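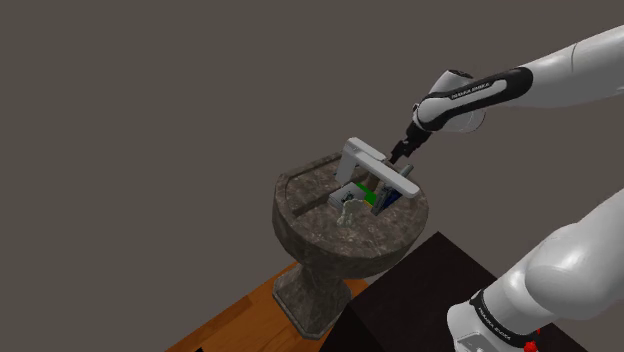
I'm Ross Menzies, and I started Clovholm in a rented garage with 13 borrowed tables and a box of mismatched chairs. We look after guest cottages for owners who live too far away to do it themselves. My favorite rooms to get ready are the bathrooms, which my family finds very funny. Give me a stone pedestal sink with a wide oval basin and a white faucet and I'm happy for an hour (dark stone shows every water spot, so bring a soft cloth!). The tables went back to their owners long ago, but I kept two of the chairs.

Azadeh Hassanpour joined me the second October and now runs everything with a calendar in it. She also wrote our welcome book, which started as one page and now has a whole section on bread. We did 573 changeovers last year, mostly in and near Trustthorpe, and she can tell you which ones had a dog.

Paper goods were a sore spot early on - I used to buy them on the way to a cottage and forget half. Now every place has a stocked shelf, and we top it up each visit. 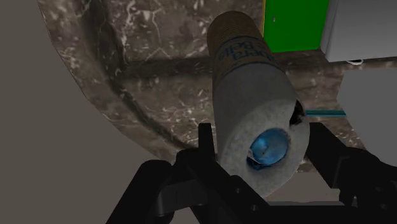
Working with us

Owners pay $400 to get set up, and that covers the first deep clean and a walk through the place with one of us. After that it's a flat price per changeover. Call before noon if you want Azadeh, after lunch if you want me - I'm usually in the van until then.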